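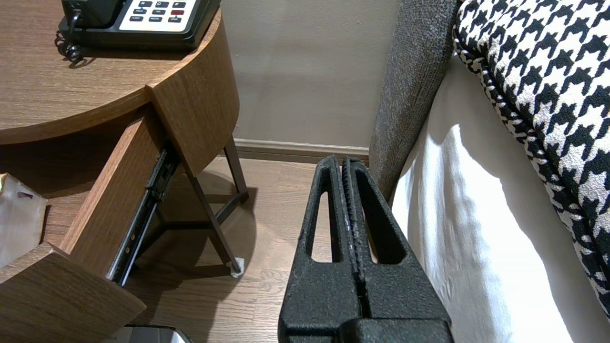
Guests at the Isevness Hotel will no longer be able to dial out from the telephones in their rooms after the end of February, when the hotel drops its outside lines. Calls to the front desk, to housekeeping and between rooms will go on as before. The hotel has no plans to take the sets out, so a black desk phone with a coiled cord and one red button will still be found on a round wooden nightstand. Emergency calls will also still go through.

The change was confirmed by general manager Rigoberto Bedoya in a letter sent to regular guests and travel agents. He said use of the outside lines had fallen to almost nothing, while the monthly bill from the carrier had stayed the same.

"We were paying close to 900 dollars a month for lines that carried a handful of calls," Bedoya said. "Most of those were people ordering food, and they can ask the desk to do that for them."

The Isevness has 90 rooms on Espinoza Street, two blocks from the Nevimik bus station. It opened as a railroad hotel and still gets a fair share of its business from work crews and older couples who stay for a week or longer. Some of them told the front desk they were not pleased. Cell service is weak on the lower floors at the back of the building, and a few long-time guests do not carry a cell phone.

For those guests the hotel will keep one outside line in a small room off the lobby. Local calls from it will be free. Long-distance calls within the country will be free for the first 11 minutes and charged to the room after that. The lobby phone will be open from early morning until 11 p.m., and the night clerk can unlock the room on request.

Incoming calls will not change much. Callers will reach the front desk at the usual number and ask for a guest by name, and the clerk will put them through. The direct numbers for single rooms, which had been printed on the key card sleeves, will stop working. New sleeves have been ordered.

Wake-up calls are staying. They are set at the desk and can be booked up to 7 days ahead.

The sister hotel in Jurnaren made the same switch last fall. Bedoya said he had asked the staff there about complaints and heard of only two, both about the key card sleeves.

Room rates at the Isevness are not affected.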